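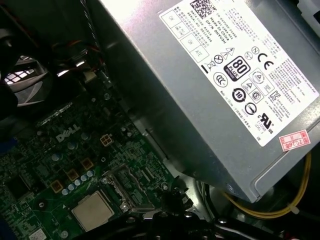 Wrist camera, right arm: power supply label and the DELL board with the four-pin socket.

Ticket: Connector task, remote control demos, right arm stops short of the four-pin socket
Project: Troserard
Site: Grirside bench, cell 4
Opened: 5th August
Status: Resolved, one follow-up open
Priority: Normal

Problem as reported

We are recording demonstrations of plugging the four-pin power lead into the motherboard of a desktop PC. The operator drives the right arm from the Lunde hand controller and watches the wrist view on the left monitor. The target is 50 good demonstrations for this task. We have 11 so far.

From this morning the arm slows down and then stops just above the socket. The hand controller buzzes and the console shows "follower lag, hold". If the operator lets go of the clutch and takes hold again, the arm moves a little further and stops again. The same arm ran the fan lead task without trouble yesterday.

Setup

Case lying on its side, side panel off, clamped at two corners. Power supply left in place. PC not connected to the mains. Clustosura recorder, current release. Motion scaling set to half. Soft fingertips fitted.

Log

Entry 1
Restarted the recorder and the controller link. No change. Tried the left hand controller on the right arm to rule out a bad handset. Same stop, same message, so the handset is fine.

Entry 2
Checked the network. Delay between controller and arm is steady and well under the limit. Ran the arm through free air above the bench at full speed with no lag message. The fault only shows inside the case.

Entry 3
Looked at the wrist view while a second person watched from the side of the bench. On screen the socket is in the clear, to the right of the DELL lettering, and the power supply runs down at a slant across the top right. The operator had been coming in from the power supply side to keep the lettering in sight. From the side of the bench it was plain that the outside of the wrist housing was touching the power supply before the fingers got down to the board. The camera does not show that part of the wrist.

Entry 4
Moved the approach over and turned the wrist a quarter turn. The arm reached the socket on the first go without a lag message. Repeated it three times, same result. The lag message was the arm pushing against metal and falling behind the hand controller.

Entry 5
New problem with the turned wrist. The operator now finds it hard to judge how far the plug is above the socket, and two attempts landed on the rim of the connector. Dropped motion scaling from half to a quarter for the last part of the move, using the foot pedal. Better. The plug lines up, though each demonstration takes longer.

Entry 6
Exposure on the wrist camera was hunting whenever the white label on the power supply filled a lot of the view. The board went dark and the socket was hard to make out. Fixed the exposure by hand with the bench lamp on and saved it as part of the task settings. Please leave the lamp where it is now.

Entry 7
Went back through the recordings made before the ticket was opened. All 11 have the wrist in the old position. In 4 of them the force trace has a bump on the way down, so the wrist was rubbing on the power supply then too, only not hard enough to trip the hold. Those are marked "contact, do not train". The rest are kept for now.

Cause

Wrist housing touching the power supply on the way to the four-pin socket. No fault found in the arm, the handsets or the recorder.

Fix

1. Start pose for this task changed to the quarter-turn pose. Load it from the task menu before pressing record. Do not jog to it by eye.
2. Quarter scaling on the pedal for the final approach.
3. Fixed exposure, lamp on.
4. If "follower lag, hold" comes up, stop, back the arm out the way it came in and throw the take away. Do not re-clutch and push on.

Still open

The old and new takes reach the socket from different sides. We need a decision on whether to mix them in one training set or record all 50 again from the new pose. Asked the training side and waiting for an answer. Until then, new takes go in a separate folder called fourpin_turned.

The March notes for this cell still give the old start pose. They need correcting before the next shift uses them.

Leaving this ticket linked to the bench settings page. Reopen it if the hold message comes back with the new pose loaded.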